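Gripper closes next to the plate rim and misses the pickup

Asked by kelnaylor, 28 August 2024

I'm building a small arm that loads plates into a dish rack, mostly in my kitchen and sometimes at the shared shop. Arm is a Floma kit with two black fingers and a camera at the wrist. I've recorded 200 practice runs by hand and it does fine on a plate sitting by itself. Stack one plate on another and it goes a bit high or a bit to the side, closes, and grabs nothing.
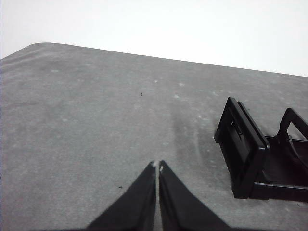

I've already redone the wrist camera calibration (twice, ugh) and swapped the finger pads back in March. Same thing. Is this a data problem or do I need different fingers? I'd love to keep these, they weren't cheap!

Thanks, Kelly Naylor

2 answers

Answer from Athumani

My guess is your data. If most of those runs were single plates, the arm has learned one rim height and it's sticking to it. I had the same trouble with bowls. Record a bunch more with stacks only, and mix up which plate is on top, like pink over blue and then the green one over pink. Move the rack a little between runs too. And slow down when you get near the rim, I was rushing that part and the arm copied me, lol.

Before you do any of that, check how the fingers come in. Mine did much better with one finger low at the near rim and the other kept up out of the way until the last second. 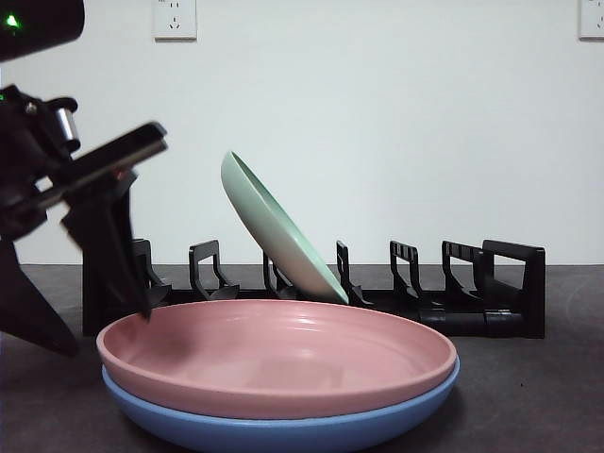
Answer from Fliltus

Could be a loose wrist screw? Mine was. I have a Vuretton though so not sure it's the same on yours. Also try brighter light.

Comment from kelnaylor

Screws are tight, checked them all. Going to try the stacks-only runs this week and I'll post back!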